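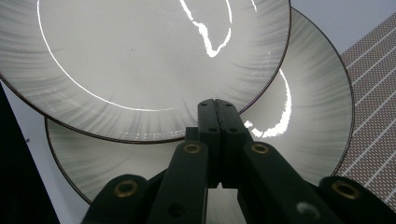 *A round ceramic plate with a grey and green brushed rim and a thin brown edge.*

**Shahzad Ghumman** is a local politician who served as leader of Pirside Borough Council and, for a single and rather crowded term, as its member for finance. He is best known for the Trumness parking settlement, an arrangement that pleased residents, annoyed shopkeepers and has since been claimed as an achievement by three parties.

## Early life and career

Ghumman grew up in Trumness, where his parents ran a hardware shop. He studied public administration, then took a diploma in local government law, a subject he later described as "mostly commas". He worked for the Khasawneh housing trust as a rents officer before standing for the council in Nustel ward. He lost by 141 votes. At the next election he stood again in the same ward, with the same leaflet and a newer photograph, and won by 20.

## Council leadership

Ghumman became leader after his predecessor resigned in January over the sale of the old bus depot. His group had no majority, and his first budget passed on the mayor's casting vote, following a debate in which one member spoke for so long that the heating went off.

The parking settlement was adopted on 6 March 2020. It set aside 207 spaces in Trumness for residents and left the remainder to market forces, chiefly in the form of delivery vans. A petition against it gathered 700 signatures, several of them from outside the borough and one from Ghumman's cousin.
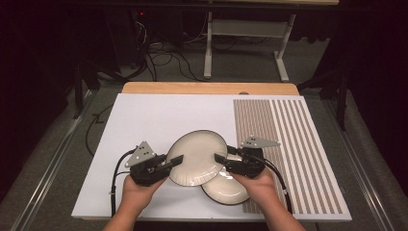

*Two matching round plates with dark rims, one lifted above the other.*

## Later activities

He stood down as leader at the end of his term and declined to contest the Nustel seat again, although his name continued to appear on the council's website for some time. He has since chaired a review of ward boundaries, whose main recommendation was a further review.

## Views

Ghumman is usually placed on the cautious wing of his party. He has supported longer library hours, opposed directly elected mayors and changed his mind twice on wheelie bins. Opponents have called him slow, a charge he answered in writing some weeks later.

## See also

- Pirside Borough Council
- Nustel ward
- Trumness parking settlement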